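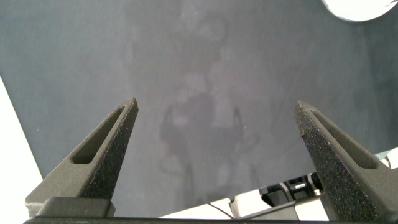
Flurkovwood evening classes to grow again in September

May 2, 2024 | 2 min read
Print | E-mail | 212 shares

Anyone who has tried to park near the old Gramlow Street school after supper this spring will already have guessed it, but the numbers are now in, and they are happy ones. The Flurkovwood evening program signed up 1,735 adults over the past year, more than it has ever had, and the town has agreed to add 5 new courses when the doors open again in September.
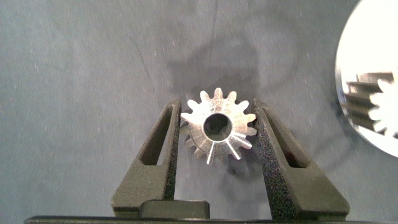

Maribel Tostrup, Community Reporter

The new courses are clock and watch repair, basic machine shop, upholstery, bread baking and a second section of beginning Spanish, which filled up last fall before many people had even found the form. Machine shop will meet twice a week and runs a little longer than the others, so do look at your calendar before you put your name down.

Students come from farther away than they used to. A good number now drive over from Astano, where the high school dropped its own night classes, and the town has asked the Garg bus line to hold its last run until 9:40 so that nobody has to slip out before the lesson ends. An answer is expected before summer – those of us who have stood at that stop in January will be keeping our fingers crossed.

Fees stay where they are, and residents over 65 still pay half. The program office expects to pass 2,000 students next year and is looking for two more teachers, one for upholstery and one for Spanish. Sign-up forms will be at the library desk and at the school's side entrance.

3 comments | Print | E-mail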